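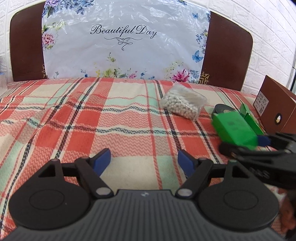 **Liltix Home Textiles, Press Team**

# Liltix brings a printed floral set to its bedroom range

Liltix will add a new bedding design, Beautiful Day, to its bedroom range in October. It will be sold in 11 shops and by mail order.

The printed sheet in the clear wrapping carries the name in black script, with blue, lilac, pink and yellow-green flowers around the margins and two blue butterflies on the right-hand side. The plaid cloth on the bed, in red, coral, cream and pale mint green with black, belongs to the Trurex line, which stays on sale at its present price.

Beautiful Day comes in three sizes: single, double and king. Each set has a duvet cover and pillowcases, and the fitted sheet is sold separately. All of it can be machine washed at 40 degrees.

"Customers kept asking us for flowers on a white ground," said Kamil Štefanec, who runs the bedroom range. "We had plenty of checks and stripes and very little for people who wanted something lighter for spring."

The pattern was drawn by Jozefína Danko at the Ševčík studio and took seven months from first sketches to final proofs. The first run is over 2,000 sets. A second run will be ordered in the new year if sales allow.

Shops that already stock Trurex can order Beautiful Day on the same account. Orders placed before noon leave the warehouse the same day. Fabric swatches and a price list are available to trade buyers and journalists from the Liltix press team on request.

Ends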